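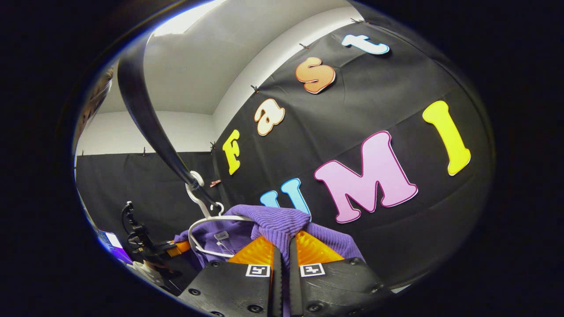 Osvaldo Rizzi would put the same grip on every club in the bag, wedges included, and he would change them every March whether they look tired or not. People spend a fortune on shafts, he told me, then hang on to rubber that went slick two summers ago.

We talked in the back of his shop in Marín, between a phone that kept ringing and a guy who wanted his putter back. So this is a bit all over the place. Sorry.

Rizzi has been fitting clubs for 17 years. Grips weren't the plan. "I wanted to build drivers," he said. "Everybody wants to build drivers. Then you see what people are holding and you think, well, start there."

First question - size. He thinks most of his customers play one too small.

"They come in with a standard because that's what was on the club. Big hands, long fingers, standard grip. So they squeeze. Then the forearms go tight and they tell me the club is too stiff."

And his fix? Tape first. Two extra wraps under the lower hand, hit a bucket, come back. He won't sell anybody a midsize until they've tried that. Costs almost nothing.

Cord or no cord. He plays the Sivus half cord himself, cord up top, soft below. Likes the Wumus too, the plain one, but says it gets shiny quick if you don't wash it. "Dish soap and a brush. Warm water. Five minutes. I have members who've never done it once, and they play four times a week."

I asked about the Seseo, the fat one with no taper that half my club seems to be using. Long pause.

"It's good for some. If your right hand takes over, fine, try it. On a wedge I don't love it. You lose feel for the short ones, the little 20-footers over a bunker." Then he went and got one off the wall and made me hold it next to a tapered one. I could tell the diference right away. Whether I could chip with it, no idea.

Sreekumar Kamath, who shares the bench with him, doesn't agree on any of this. He leaned in at one point to say he's had the no-taper on all his wedges for a year and his handicap went from 7 to 5. "Because you took lessons," Rizzi said. Kamath went back to his vise.

Putters we barely got to. Rizzi's short version: bigger is calmer, but check the balance after, since a heavy grip makes the head feel like nothing.

Last thing, grip pressure. Everybody says hold it like a bird or a tube of toothpaste. He hates both.

"Hold it so I can't pull it out of your hands easy, but I can wiggle the head. Thats it. Then don't change it on the way down."

The putter guy was at the counter agian by then. Rizzi had his grip half on.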